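## 9. Dish Wiping Station: Setup and Trial Runs

This section covers the table-top wiping task on the Nesulus two-arm cell. Complete the mounting and cable checks in Section 8 first. The task is rated "supervised" in release 2000 of the Farow controller software, and an operator must stay within reach of the stop button for the whole run.

### 9.1 What the task does and does not do

Wiping a single flat plate is within the ability of the cell. Washing up, as a person would understand the words, is not. The arms can hold a sponge against a plate, move it over the surface and let go. They cannot judge whether the plate is clean, and the Talthorpe grip library has no entry for stacked dishes, cutlery or anything with a handle. Plan demonstrations accordingly.

### 9.2 Laying out the table

1. Switch the controller on and wait for the light at the foot of each arm to show steady green. Do not reach over the table while a light is flashing.
2. Clear the work surface of everything that is not part of the task.
3. Set the rack near the edge of the table and drape the blue cloth over it. Folds in the cloth do not matter. The layout check looks for color only.
4. Place the plate flat on the table, inside the reach of the arm that will do the wiping. Leave at least 10 cm between its rim and any other dish.
5. Set the small yellow dish beside the plate. It takes no part in the wiping and serves as a color reference.
6. Jog the right arm until its gripper is above the plate, then store the position as HOVER. 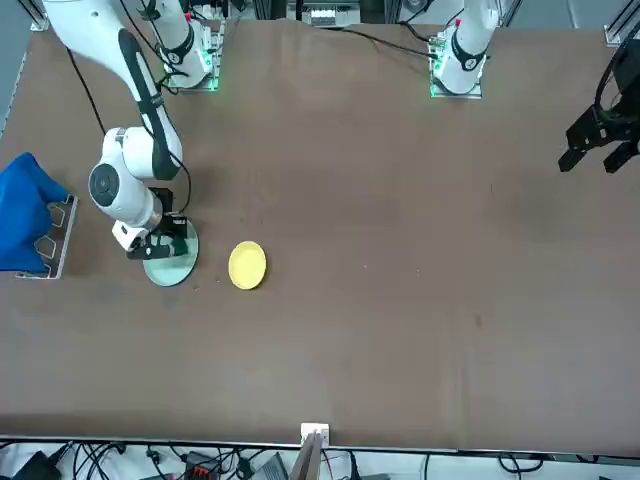
### 9.3 Checking the plate height

1. Select **Surface > Touch off** and confirm the plate type. Clear and tinted plates must be entered by hand – the depth sensor reads through them and reports the height of the table.
2. Lower the gripper in single steps until the contact value changes.
3. Raise it one step and press **Save**.

> **CAUTION:** Never touch off with closed, empty fingers on glass. Use the foam tip supplied in the Kanagaratnam accessory kit.

### 9.4 Running the wipe

1. Open the gripper and load the sponge by hand, green side toward the plate. Keep your fingers outside the jaws.
2. Close the gripper at low force. The sponge should bulge slightly on both sides. If it folds, reload it.
3. Select **Wipe > Round dish** and set the speed to 60 percent. Higher speeds are locked until one run has finished without a fault.
4. Press **Start**. The arm lowers the sponge onto the plate and begins its path near the rim, working inward.

In this phase the downward force is held by the wrist, and the plate is held by nothing except friction.
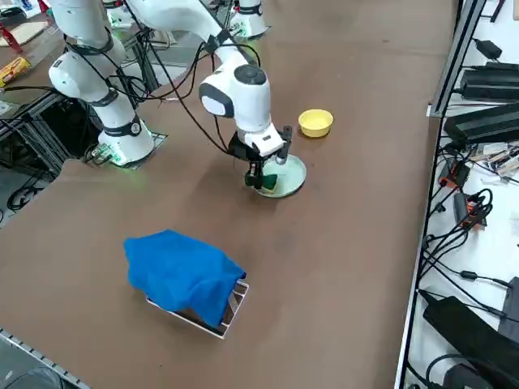

A plate that creeps across the table will carry the path with it only up to the drift limit, after which the run stops with fault W-31. Put the plate back on its mark, repeat the touch-off and start again. Do not raise the drift limit to get through a run. If the fault returns, use a heavier plate or lower the contact force by one level.

The second arm stays parked by default. Two-arm holding, where one gripper steadies the rim while the other wipes, is available under **Options > Trial features**. It fails often on low rims and should not be used with glass.

### 9.5 After the run

1. Wait for the message "Motion ended", then press the stop button before reaching in.
2. Support the sponge with one hand and open the gripper from the pendant.
3. Inspect the plate by eye and enter the result in the run log. The controller records a finished path as "complete" even if food residue remains.

**Note:** Drying with the cloth is not supported in this release. Cloth pickup works in nearly 60 percent of attempts on our bench, but the cloth changes shape each time it is gripped and the stored path does not adapt. Until that changes, dry the plate by hand.

Document revision: 28 September 2019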